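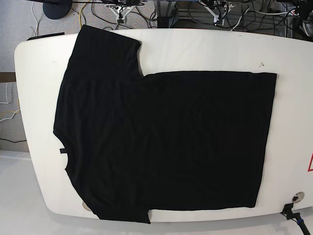

Folding bench, April, 14:20

Black short-sleeved tee on the white table, neck to the left, hem to the right. Smoothed by hand only, no iron. Faint creases across the body left as they are. They press out in the stack and do not affect the folded size.

Method as agreed with Doina:

1. Lay flat, sleeves out to full width, hem straight.
2. Near side in towards the centre line, sleeve doubled back on itself.
3. Far side the same. Check the two edges run parallel before going on.
4. Hem up to just short of the collar, then in half again.
5. Turn over, collar uppermost.

Target folded width is 26 cm. Use the card template for the first few of a batch, then by eye, with a check on the last one.

Results

Batch of 68, Haltus blanks, all black. 13 came out over width and were refolded. Eight of those were the larger size, where the sleeve is long enough to pass the centre line when doubled back. For these, turn the cuff in first by a hand's width. Ermira tried it on the refolds and all of them then fitted the template.

The rest of the over-width ones were my own doing. Step 2 was done before the hem was straight, so the fold ran off at an angle and the collar ended up off centre.

Table notes

White top is good for black stock. The outline is easy to read and a crooked hem shows at once. It also shows every mark. There is a small dark speck on the surface to the right of the far sleeve. Wipe down with a damp cloth and dry fully before the next batch, more so if it is the white Lastarex order. If the speck stays put after wiping, leave it, do not scrape.

The near sleeve reaches the edge of the top with the shirt placed like this. Moving the shirt away from you by a few centimetres does not help much, as the far sleeve then runs out of room. Long sleeves will have to go on the cutting table.

To do

Second card template for the larger size (Spyros has the board).
Ask Živko whether Wemadska want the collar up or down in the bag. Their last sheet says both.
Lint roller refills.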